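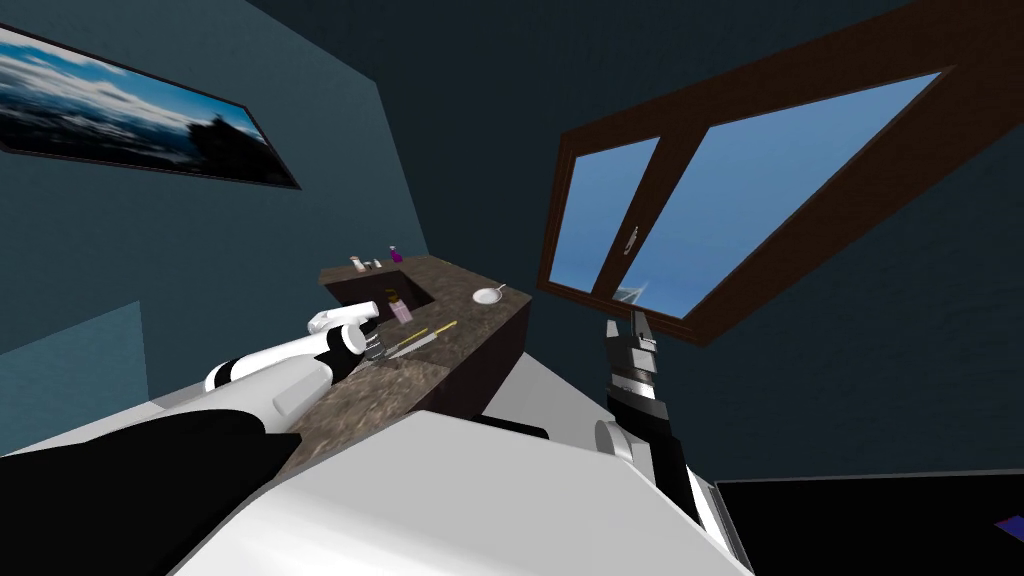 *Dark brown mottled stone, near the front edge*

**Thread: Dark walls with a dark counter?**

**isla_baxter** — May 14, 2022
The kitchen is 134 square feet with one window. The counter is staying. I want a deep color on the walls and my husband wants off-white. I have sample pots of Feko and Bisano in teal and can't decide. Has anyone lived with dark walls in a small room for more than a year?

**grover60**
Seven years here. Go flat, two coats over a gray primer. Gloss shows every patch on old plaster. Cleaning is harder, so keep a quart for touch-ups.
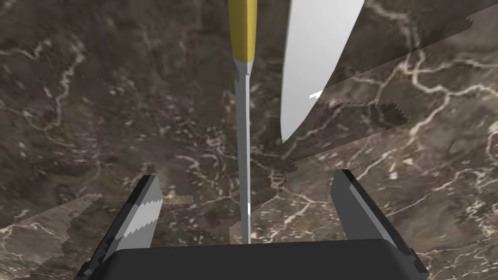

*Nearly black, matte, with a faint gray highlight*

**tpaul**
I disagree on flat. We repainted in October because the wall by the stove wouldn't wipe clean. Use satin behind the stove at least.

**grover60**
Satin next to flat in the same color looks like two colors. I'd put up tile before I did that.

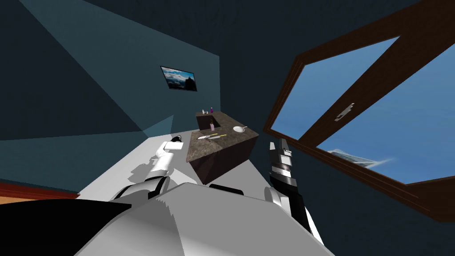
And look at the samples at night as well as at noon. Teal goes almost black in a corner and slate blue wherever light lands on it. Some people hate that.

**isla_baxter**
I think I like that part. What about navy?

**mudroom_jen**
We did navy in the hall and I regret it. With the lamps off you can't tell it from black.

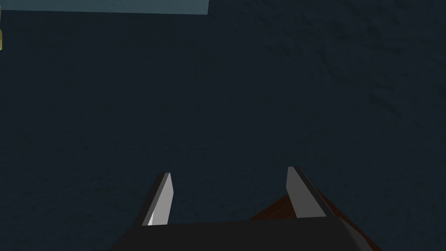
*Very dark navy*

**tpaul**
Navy is fine if the trim is white. Bolger Street Paint will tint a quart for nine dollars, so try both on a board first.

**isla_baxter**
Okay, two boards this weekend. Still not sure about flat by the stove.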